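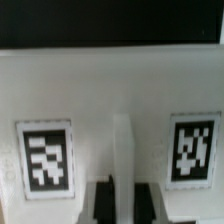

Kotow cell - marker blocks, wrist camera and gripper upkeep

The Kotow cell is a single arm with a two-finger gripper and a small camera at the wrist. It picks tagged white blocks from a dark tabletop and stands them upright in front of a light wall. Fodach supplied the arm base and the controller cabinet. The gripper control software is Tristard, and the blocks and tags come out of the Wiriya print room. The cell went through its regular service in August, and the notes on this page follow the order of the service sheet.

The sheet is used whenever a finger, a camera bracket or a block set is changed, and in any case after every 2000 grip cycles. Allow a full morning. Most of that goes to the camera check, and it goes faster if the room lights have been on for a while before starting.

Wall tags

The tags on the wall are the fixed reference for the upright stand position. The check is done with a block standing between the fingers and a tag in view on either side. Tilt in a wall tag is acceptable. The pose file stores the measured angle of each one, so a tag that was put up slightly crooked is left crooked. A tag that has lifted at a corner is replaced, and the new one gets its own entry in the pose file. Do not press a lifted tag back down and reuse the old entry.

Wipe the wall with a dry cloth only. Solvent takes the print off the tag paper and leaves a sheen that reads as a bright patch at low exposure.

Fingers

Remove both fingers as a pair and refit them to the same sides. The screws are tightened in 2 passes, first by hand and then with the small driver. Run the open and close cycle with nothing between the fingers and listen for a click at full travel. A click means the left carriage stop is loose - tighten it before going further, or the zero will move again within a day.

Zero the stroke in Tristard with the fingers closed, then open to the approach width. Grip force stays at 80 percent of the rated value for this block set. Higher settings mark the corners of the blocks and gain nothing in holding.

Block layout on the table
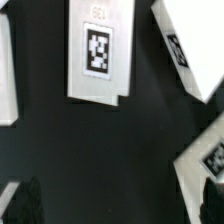

Tag detection from above is tested with the blocks left at mixed angles, the way they come out of the tray. Squaring them up first gives a clean result and hides any problem with lens focus or exposure. The test wants at least one tag in plain view and others that are harder to read. The block with the faint gray number 139 has its tag facing the camera, while the tag on the lower right block runs out of view at the side. A partial tag must be reported as partial. If Tristard returns a pose for one, the border threshold is set too low.

Blur on the cells of an outlying tag is tolerated up to 13 percent of cell width, measured on a still capture with the arm parked. Past that figure, refocus the lens and repeat the wall check before the table check. Washed-out faces are an exposure matter and are handled separately, by lowering the gain one step at a time.

The number on a block is for the storage tray and the wear log. The software does not read it, so its direction on the table has no effect on the pick.

Closing out

Save the pose file under the next revision and copy it to the cabinet drive. The previous revision stays on the drive until the next service. Record the block numbers used in the test, the grip force and the final gain setting on the back of the service sheet. Spare fingers and tag sheets are in the lower drawer of the Fodach cabinet.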